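Zemer open day: what I saw upstairs
Posted 28th January
Filed under: Visits, Work

Zemer opened its doors for 2 hours and I went along with 14 others, mostly people from the Nunport estate. I have heard a lot of talk about robots taking the dull part out of a job, and I wanted to see who gets the dull part instead.

The talk came first. Tidying, folding, putting things back on a table: staff do it by hand with grippers, over and over, and a machine is meant to learn from it. Zatex, who pay for the work, hope to cut their packing shifts with it. We were given a figure of 33 per cent. I asked 33 per cent of what and got a slide about safety.

Then we went up to the work room. 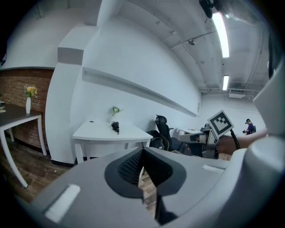
Hand-held grippers at the Zemer work room.

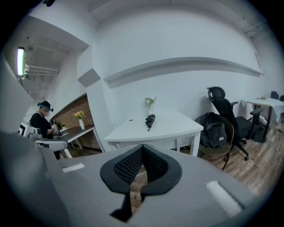 My main question was about wrists. Four hours a day is the rule, we were told, with a break when you ask for one. Asking for a break is a different thing from having one, as anyone who worked the old Demchenko line will tell you. Pay is the same as on the packing floor. I think it should be more, given what is being handed over.

The new jobs were described as "trainer" posts. How many will be left once the training is done? They said they would write to us. I have put it in my diary for November.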